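Unit 6. Folding and Sorting Dark Garments
Textile Care and Handling, Clamlow course notes, February 2023

6.1 Scope. These notes cover trousers and other heavy black items after drying. Light knits are in Unit 5.

6.2 Inspection. Dark cloth shows lint more readily than mid-tones. Check seat, knees and hems under a lamp of at least 1,000 lux at table height. Remove lint with a brush, working in one direction along the nap. Adhesive rollers are acceptable on cotton twill but leave residue on brushed finishes.

6.3 Trouser fold. Hold by the waistband, align the inseams and let the legs hang. Lay flat, smooth from waist to hem, fold once at the knee and once more toward the waistband. Folded width should not exceed 265 mm, the internal width of the Salian shelf insert. Pockets are flattened before the first fold - a bunched pocket lining prints through the cloth under stack weight.

6.4 Stacking. Waistbands alternate left and right. Maximum stack weight on a Guvetti open shelf is 800 g per garment type for delicate weaves; twill and denim follow the table in Unit 4.

A garment picked up from mid-leg bunches, and creases form across the grain. Shake it out and restart from the waistband. 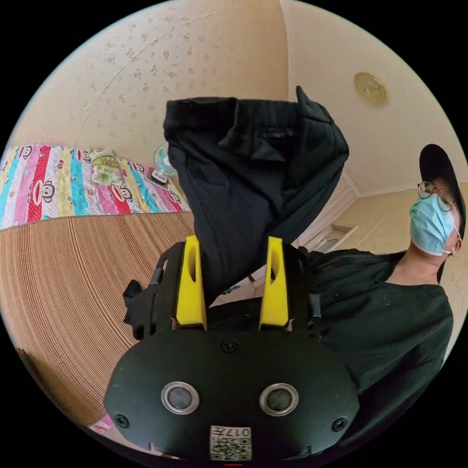 Should black trousers be folded inside out?
Only for storage longer than one season. For daily use they are folded right side out so that lint and shine marks can be seen before wear.

6.5 Reading. Saritance handling sheet, sections on creasing and nap.

Clamlow Textile Care course notes. For enrolled students only. Back to top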